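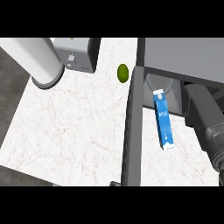 Brodside has released version 6 of Kastard, its grasp planning software for kitchen robots. The main change is in how the planner treats the object after the gripper has closed on it. Older versions planned the arm path as if the hand was empty, and checked the carried object only at the end. In the simulated kitchen used for the tests, an arm holds a blue and white milk carton over a marble countertop, with a small green fruit lying close to one finger, and the planner must now count the full length of the carton as a part of the arm. If the grasp is at a bad angle, the path is computed again before the arm moves.

The company ran 500 simulated tasks with the new version, and 400 of them ended without any contact with other objects on the counter. In the previous version, released in June, the planner was tested on a smaller set, so the two results cannot be compared directly. The update also corrects 17 errors in the viewer, including one which showed the gripper fingers in the wrong position after a restart.

Kastard 6 works with scene files made in Workow. Support for the Didenko format is planned, but Brodside did not give a date for it.

October 2023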